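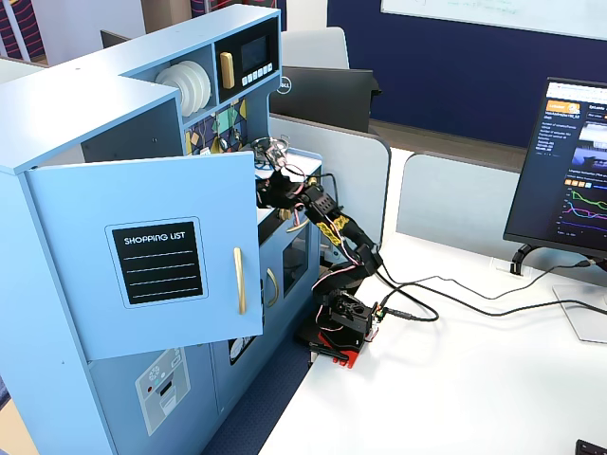
Cerkis operations desk wrote:

> We ran the second batch through the Pasow line last week and I
> would like to push back on the drag reducer numbers before they
> go into the summary. The log for the Sutter pump station shows a
> discharge pressure of 973 psi at the old rate. With the additive
> at 40 ppm the pressure came down, but so did the viscosity of the
> crude, which was a lighter blend than in the first batch. I don't
> see how we can credit the whole drop to the additive.
>
> Second point. The injection skid sits upstream of the booster at
> Todov. As I understand it, the polymer gets sheared going through
> a centrifugal pump and is close to useless on the other side. Are
> we paying to treat the downstream segment for nothing?
>
> Also, the spreadsheet that went out to the list has flow in
> barrels per hour on one tab and cubic meters per hour on the
> other, with no label on either.

Taking these in order.

On the blend: agreed, and the summary should not go out as it stands. The first batch was run at a line temperature of 56 F and the second was warmer as well as lighter, so there are two effects mixed in with the additive. The usual way to separate them is to compute the expected untreated pressure loss for each batch from its own density and viscosity, then compare the measured loss to that figure. Percent drag reduction is the difference between the untreated and treated loss, divided by the untreated loss, at the same flow rate. It is meaningless across two rates or two fluids. I have the lab sheets for both batches and can redo the calculation if someone sends me the raw pressure trend for Sutter, discharge side, at one-minute intervals. Hourly averages are no good for this, as they smear the batch interface.

Please include the elevation profile with it. The static head between Sutter and Todov has to come out before any friction comparison is made, and the version of the profile I have predates the reroute at the river crossing.

On shear: yes, mostly. A long-chain polymer that goes through the booster at full speed should be treated as fully degraded. It does not come back with time. When the Todov booster is bypassed the polymer survives, less whatever it loses through the partly closed valve on the bypass leg. So the answer depends on which mode the station was in, and the log does not say. The pump status tag exists in the control system but was never added to the historian. Could whoever maintains the tag list add it? Run status and bypass valve position, both.

If the booster is going to stay in service, the right fix is a second injection point downstream of it. There is a 2-inch fitting on the discharge header, past the check valve, that was put in for a corrosion probe and is not used. It would need to be checked against the pressure rating of the skid's injection pump. I would not tee in any closer to the pump than that.

On dose: 40 ppm is probably fine for a trial. Going to 60 would give some gain, but the curve flattens and I would expect the extra polymer to be hard to justify on cost. I would sooner see two clean runs at the present dose than one run at each. A clean run means steady rate, one grade of crude in the whole segment, and no pump starts or stops until the treated front has passed the far gauge. The line fill on that segment has to be displaced completely before the readings count. In the first batch we started taking readings too soon, and part of the segment still held untreated crude.

One more thing that affects all of this. The inlet gauge at Todov was reading high against the deadweight tester at the last calibration. The offset was noted on the work order but I can't tell if it was applied to the transmitter or only written down. If only written down, the measured loss over the segment is too small and the additive looks better than it is.

On units: my mistake. The flow on the first tab is barrels per hour, the second is cubic meters per hour – both are corrected to standard temperature, neither is corrected for pressure. I will send a new file with labels, and with the pressure correction applied.

Does anyone know if the refinery objects to the additive in the kerosene cut? None of it should be going to jet fuel from this line, but I would like that in writing before the next batch is treated.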